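Leave the Windows to a Grey Cloth

When I moved to Valtadville I rented a flat on the third floor, and the first thing my landlady, Britta Steinbach, gave me was a cloth. It was a plain grey one, already soft from many washings. She said, "For the windows. You don't need more." I was a little offended, I must admit. At home my mother had a full cupboard for this work, with sprays in two colours and paper rolls and a rubber blade on a stick, and I believed that a serious household looked like this.

It took me 12 years to come to the opinion of Mrs. Steinbach, but now I hold it strongly. Most of what we buy for cleaning windows we do not need, and the time we spend in choosing it would be enough to clean them.

My friend Parisa Shirazi does not agree. She works in the office of a building with very tall windows, and she says that my method is good for a kitchen and for nothing bigger. Her building pays a company to come every March. I asked her who wipes away the fingerprints in April. She laughed and said that she waits until the next March.

I think this is the real problem. We have made the window into a project. It needs an appointment, a ladder, a free Sunday with the right weather. So we look through grey glass for most of the year, and then we are very proud on one afternoon. A cloth asks for less. You pass the window, you see a mark at the height of your hand, you wipe it. The top part can wait for somebody with a ladder, and I have no shame about that.
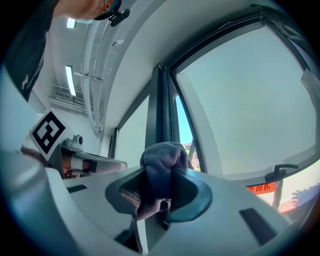 A crumpled grey cloth against the lower part of a tall window.

The lower part is also the part where we live. Children put their foreheads there, dogs put their noses, and the rain throws up the dirt from the sill. In my flat I do the lower half often and the upper half when I remember it. No guest has ever made a remark about the upper half.

There is the question of which cloth. I have read an article which compared many of them, and I stopped in the middle. My rule is that it must be old. A new cloth leaves small hairs on the glass and pushes the water from one side to the other. After a year of washing it becomes better, and after five years you will not want to lend it to your neighbours. I wash mine with the towels but without softener, which leaves a film. Mrs. Steinbach told me this also, in the second week, when she saw my windows from the street.

I know the argument against me. Mr. Dreßler, who lives under me and is 81, says that his eyes are not good and he wants the glass perfect, or he cannot see which bus is coming. He uses vinegar, newspaper and a great deal of strength. I respect this. His windows are cleaner than mine, and if you compare them from the other side of the road you will notice it at once. But he needs a whole morning, and in the afternoon he is tired and does not go anywhere by bus.

My own windows are never perfect. They have a favourite corner for dust — the left one in the kitchen, behind the basil — and in low sun you can see the direction of my arm. I have decided that this is an acceptable colour for the light to be. The cloth hangs on the radiator, where it is a bit ugly and very easy to reach, and this morning I used it before the coffee was ready.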